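Hevilden Adds Night Freight Run to Gevstead 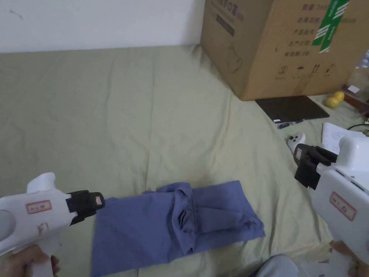

A cardboard box with printed handling symbols.

Hevilden will start a night parcel run between Antunes and Gevstead in December. Trucks leave at 7 p.m. and serve 19 drop points. The 141-mile route replaces two day runs — both end in November. Rates do not change for parcels under 4 pounds.

Contact: Rupert Kälin, Freight Planning

We use cookies to improve this site. Accept | Settings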